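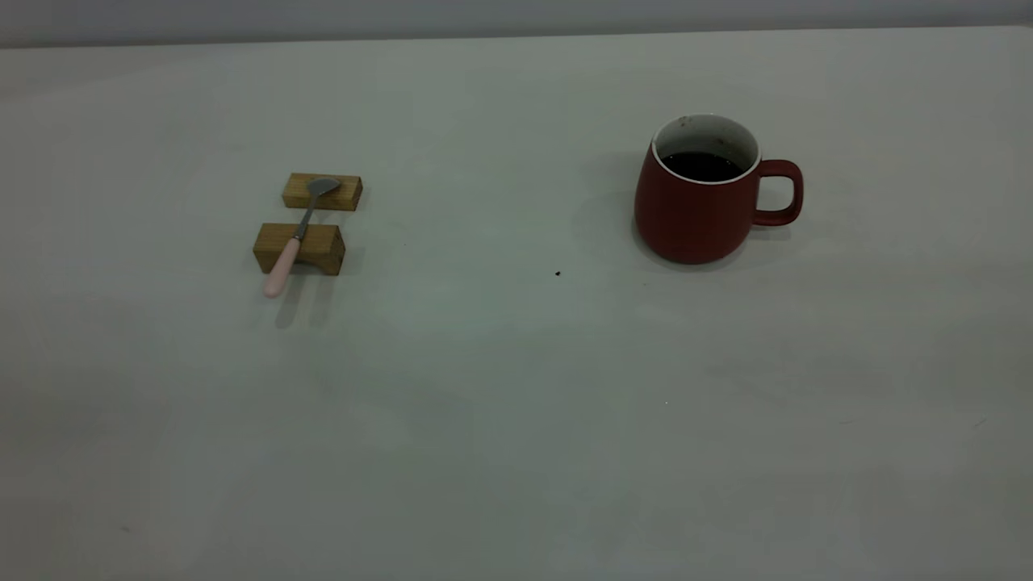 Figure 3. Two small wooden blocks on a pale tabletop.

Research > Household Studies > Surface Wear > Section 4

4. Cleaning habits and surface wear in shared kitchens

4.1 Sample and procedure

The survey covered 31 households in Wendton and Eddale. Each kept a cleaning diary for eight weeks, noting the product used, the type of cloth and whether the surface was rinsed afterwards. Gloss readings were taken at 15 fixed points per worktop at the start and end of the period, using the method set out by Räsänen in the Ollent pilot. Four households returned incomplete diaries and were left out of the wear analysis, though their gloss readings were kept in the baseline set.

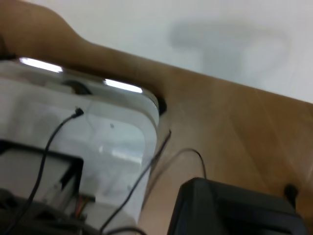

Photo: Nelli Räsänen / Ahonen

4.2 Results

Loss of gloss was greatest next to the sink and fell off steadily towards the wall. Frequency of wiping explained little of the difference between homes. Type of cloth mattered more: worktops wiped mainly with scouring pads lost gloss at every point measured, while those wiped with cotton showed losses only at the front edge. Rinsing had a small effect in Eddale and none in Wendton, where the water is softer.

Diary entries were least reliable in the evening. Several households recorded a single wipe after the meal but later described two or three in interview – usually one by the cook and another by whoever washed up. We have not corrected for this, and the wiping rates given in Table 2 should be read as lower limits.

Oiled wood was analysed separately. Its initial gloss varied too widely between homes for the readings to be pooled with those from sealed surfaces.

Last updated: March
Shares: 15 | Comments: 4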